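¿Puede ya un robot enchufar los conectores de una placa electrónica?
Publicado en Automatización y taller

Mavis Marchetti
Tengo un taller pequeño donde reparamos placas de control de electrodomésticos. Lo que más tiempo nos quita es conectar los mazos de cables para probar cada placa: 185 placas en julio, casi todas a mano. Un comercial de Gendport me dice que dos brazos con pinzas ya hacen ese trabajo. El puesto sería más o menos así, con la placa apoyada en una caja de plástico y los cables finos al lado.
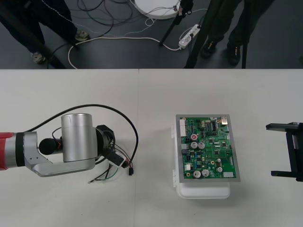

Los nuestros son de 6 hilos y el conector entra bastante justo. ¿Alguien lo tiene funcionando a diario? No busco una demostración, quiero saber si aguanta un turno.

Sebastião Guerra
Depende de cuánto varíe la pieza. Coger un conector rígido y llevarlo a una posición fija está resuelto hace años. El problema son los cables: se doblan, giran, y el conector nunca queda dos veces igual en la pinza. Con dos brazos mejora, uno sujeta el mazo y el otro puede orientar o apretar.

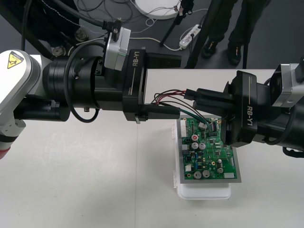
Dos pinzas RB-Y1 sobre la placa, con los cables en la de la derecha.
Yo hice pruebas parecidas con un solo modelo de placa. De 176 intentos, 56 necesitaron que alguien metiera la mano. Para un turno sin vigilancia no me vale – para aprender, sí. Antes de comprar nada, fija la placa con un útil atornillado y pide que lo prueben con tus cables, no con los suyos.

Useseck
en mi trabajo lo miraron y siguen con gente. para atornillar sí hay robot y va bien, para cables no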